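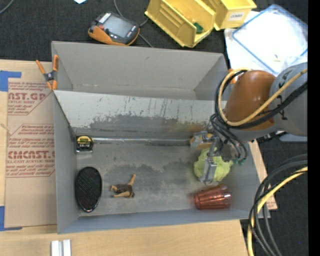

店の名前は変えたほうがいい、と姉は電話の向こうで言った。ヴァシラキスなんて誰も読めないし、読めたところで歯医者だと思われる、と。

私はもう看板を注文したあとだった。ウドコムの商店街で生地屋を継いで四月で一年になる。ヴァシラキスは先代の先代がつけた名で、由来は先代も知らなかった。客は単に「布の店」と呼ぶ。向かいのミセル洋品店は、うちの客を「あちらの方」と呼ぶ。

姉の心配には根拠があった。先月、虫歯の相談が二件来たのだ。一人は頬を押さえたまま、裏地用のキュプラを買って帰った。売上は売上である。

看板屋の見積もりは一文字いくらの計算で、長い名前ほど高くつく。プロレルという隣町の喫茶店は短くてうらやましい。私は電卓を叩き、濁点は一文字に数えるのかと尋ねた。看板屋は少し黙ってから、良心に任せると答えた。どちらの良心かは言わなかった。

夕方の五時過ぎ、ミセルの奥さんが巻き尺を借りに来た。洋品店に巻き尺がないというのも妙な話だが、借りに来るたび店の中をひととおり眺めていくので、用事は別にあるらしい。綿ローンの値札のところで足が止まった。

「二百三十四円」と奥さんは読み上げた。「十センチで？」

「十センチで」

「まあ」

まあ、の意味は三十年商売をすればわかるのだろう。私はまだ一年なので、巻き尺を渡して見送った。

看板は翌週に届いた。ヴァシラキス、と堂々たる字で、その下に頼んでもいない小さな字がついている。「歯科ではありません」。

請求書を見ると、姉の名前で追加の九文字が支払われていた。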